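搬家以后才爱上的旧地面

2019年2月3日

终于可以写写地面了！搬进这套老房子之前，我对地板的全部要求就是“好拖”，现在我走到谁家都先低头看脚下，朋友们已经习惯了。

事情要从去年四月说起。签完合同那天我还打算把旧地面全部敲掉，铺一层浅灰色的瓷砖，样品都挑好了。后来白俊豪来家里吃饭（他做了很多年老房翻修），蹲在走廊里摸了半天，抬头问我：你真舍得？他说这种老水磨石现在重新做一遍，价钱高不说，还很难做出那个味道，石子的颜色、水泥的底色，都是当年师傅自己配的。

我就这么被说动了，一头扎了进去。

先是查资料。水磨石的做法其实挺好懂：水泥里拌上碎石子，铺平，等它硬了，再一遍一遍磨，从粗磨到细磨，最后打蜡或者上密封剂。难的全在手上，磨浅了石子不露头，磨深了又容易露出坑。我家走廊那一段石子很细，厨房的就粗得多，两间屋子像是两位师傅各做各的，我越看越喜欢！

然后是清洁，这里我走了弯路。一开始图省事用了白醋，结果灶台前面那块明显发乌，摸上去也涩。水泥和大理石石子都怕酸，请大家千万别学我。后来换成中性清洁剂，兑温水，拖把拧到半干，拖完再用干布擦一遍，慢是慢，效果真的好。旧蜡用塑料铲一点点起，起了两个周末，膝盖疼了好几天，护膝一定要买。

修补是请人做的，只补了四处裂缝。补料的颜色试了好几次，干之前和干之后差得很多，所以一定要等它干透了再下决定。全部费用2502元，比我原来那套瓷砖方案便宜太多了。另外自己买清洁剂、密封剂、刷子和护膝花了大约959元，密封剂还剩小半桶，够厨房再上一遍。

Esther Chege 是我以前的同事，她家在 Colascombe，也是旧地面，我们现在隔三差五就互相发地面的照片，聊得比当年聊工作起劲多了。她喜欢把一切磨得亮亮的，我偏爱哑光，至今谁也没说服谁。她最近在试一种加了蜂蜡的配方，我还在观望。

这阵子我最着迷的是那些磨旧了的地方。以前看见斑驳就想盖住，现在反倒会多看几眼，米色的底子上泛着灰、褐，还有一点发蓝的白，光一照又是另一个样子。

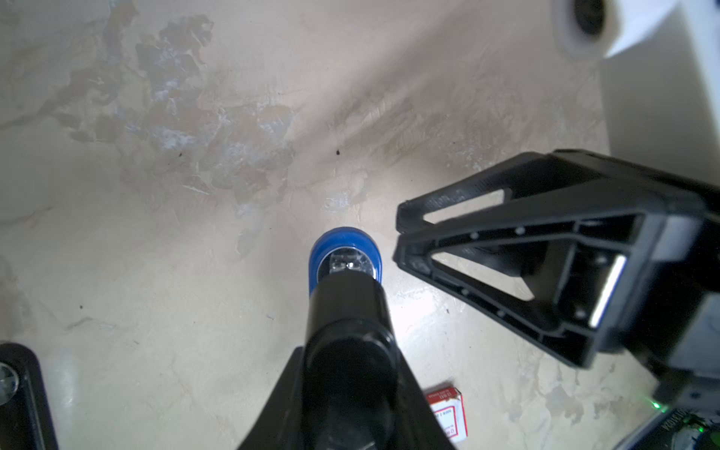

米色地面上的一片磨痕，中间有些反光。

接下来想弄的是阳台。那里的地面后来刷过一层漆，起皮起得厉害，底下到底是什么我还不知道，光想想就兴奋。白俊豪说多半只是普通水泥，我偏不信，打算先在墙角起一小块看看。要是有人处理过这种旧地坪漆，用热风枪还是脱漆剂，请一定留言告诉我，最好说说味道大不大，我家阳台紧挨着卧室。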